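Print this article E-mail this article

4. Learning the table: how simulation work changed the jobs of the service staff 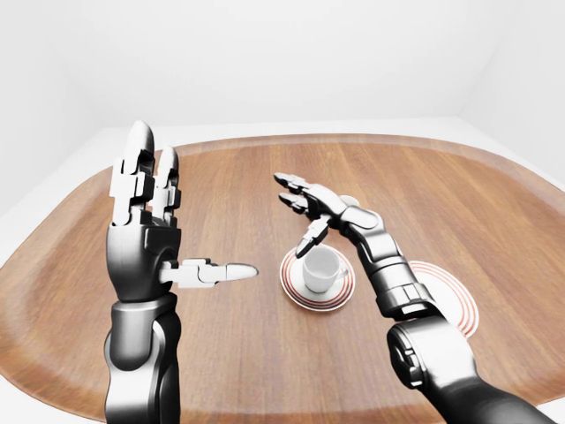
Figure 1. Simulated two-arm station with cup and saucers, as shown on the screens in the training room at Mustura.

The tea service at Mustura was chosen for our study by the company and not by us. When we first spoke with the managers, in December, we expected to look at the dish room, where the work is heavy and where earlier studies of kitchen automation have mostly been done. The managers had another plan. They wanted to begin with the laying and clearing of tables, and they had already asked a software supplier, Purnura, to prepare a simulated table on which two robot hands could be taught by people who know the work. The people who were asked to teach were the service staff themselves. In this section we describe what this request meant for them during the period of our visits, before any machine was placed in the dining hall.

4.1 The setting

Mustura runs conference rooms and a dining hall for guests of several nearby offices. The service staff has 40 people in two shifts. Most of them carry, lay, pour and clear, and the division between these tasks is decided each morning by the shift leader. Four employees were selected for the simulation work. They spent part of the early shift in a small training room on the upper floor, wearing gloves which sent the movement of their fingers to the hands on the screen. The rest of the shift they worked downstairs as before.

We observed both parts of their day and held interviews with each of the four, with two shift leaders, and with the operations manager, Ekow Alhassan. The interviews were held in the staff canteen between the lunch and the afternoon service, usually near three o'clock. Notes were taken by hand and typed the same evening. We also received from Purnura the list of stored attempts, which had 2912 entries at the end of our visits. An attempt is one try at one task, for example to lift a cup or to place it on a saucer. We used the list only to know which tasks had been practiced and by whom, and we do not report success rates, because the supplier changed the rule for success during the period.

4.2 What the work became

All four employees told us that the first days were tiring in a way they did not know before. Lerato Msimang, who has laid tables for many years, explained it with the cup. A cup on a saucer is for her a single thing to carry. She takes the saucer, her thumb rests somewhere on the rim, and the cup comes along. In the training room she was asked to deal with the cup alone, by the handle or by the rim, and to decide each time where the thumb should go before she closed the fingers. "I had to think about my thumb for two hours," she said. "After that I went down and I could not carry normally, I was looking at my hand."

This kind of remark came back in several interviews. The software asked for small separate steps, and the staff had learned the work as one long movement. To produce useful attempts they had to cut their own skill into pieces. Some of them enjoyed it. Unathi Mathebula kept a notebook in which he wrote the order of his fingers for different pieces of china, and he showed us how he had changed his way of taking a bowl after he had seen it on the screen. Others found that the cutting made them slower downstairs for an hour or so after the session, and one of them asked to have the training at the end of the shift. The request was accepted, but then she missed the handover talk, where news about guests and changes in the rooms is given, and after some time she moved back to the morning.

A second point concerns what is absent from the simulated table. There are no guests at it and no colleague who passes behind with a tray. The cup weighs nothing in the glove. The staff noticed this immediately, and they spoke about it more than about the robot hands. In the dining hall a good part of the skill is to know when to reach. A waiter does not take a cup while the guest is speaking over it, and comes from the side where there is room. Nothing of this could be stored as an attempt. Two of the employees concluded that their job was safe for this reason. The other two drew the opposite conclusion – that the company would keep the part with the guests for fewer people and give the rest to the machine.

4.3 Who is considered skilled

Before the project, the shift leaders had a common idea of who was a strong worker. Speed was important, also a good memory for tables, and calm when the hall was full. The training room brought a different measure. The people whose attempts were accepted most easily were those who moved slowly and in the same manner each time. Sipho Visser, a shift leader, was surprised when he saw the names. One of the employees whom he considered only average downstairs had become the person the supplier called first when a new object was added.

This had practical results. That employee, Lerato Sibiya, was given an additional hour in the training room, and with it a small supplement in pay. Her colleagues did not complain about the money in our interviews. They complained about the hour, because the early shift was then short of one person while the tables for the first lunch were being laid. Visser solved it for some weeks by laying tables himself. He said to us that he did not mind, but that it took from him the time in which he normally speaks with new staff.

We think this point deserves attention. In the literature the cost of teaching a machine is usually counted in hours of the teacher. In our case a part of the cost was carried by people who never entered the training room, and it did not appear in any plan. When we presented this to Alhassan, he agreed, and he asked us whether the stored attempts could be used to show how much time had been lost downstairs. They cannot, as they contain only the time in the gloves.

4.4 Ownership of the movements

The question of who owns the recorded movements was raised by the employees and not by us. The agreement between Mustura and Purnura says that attempts may be used for other customers. The four employees had signed a page which mentions "motion data," but none of them remembered that other customers were named in it. Mathebula found it acceptable, and was even a little proud that his way to take a bowl could be used in another city. Msimang was against. She did not ask for payment. She wished to be asked again each time, in the same way as, she said, one asks for a recipe.

The staff representative has since brought the question to the company, together with a comparison to the arrangement at Ntuli, a laundry firm where a similar project was done with folding. There, according to the representative, employees may remove their recordings until a model has been built from them. We could not see the text of this arrangement and mention it only as it was reported to us. At the time of writing Mustura has offered a new page with clearer words, and no right to remove.

4.5 Limits of these observations

Our group is small, and all four employees were chosen by management, so that persons with strong doubts are perhaps missing. We were also present at a stage when the machine existed for the staff only on a screen. Several of our questions about the future were answered with a guess, and we have treated them as such. A second round of visits is planned for when the first station is placed beside the serving counter – the company has given us no date for this. The software Zonine, which will plan the shifts from that moment, was not yet in use, and its effect on the handover talk is discussed only shortly in section 5.

4 comments Shares: 4

Search this journal Enter keywords Go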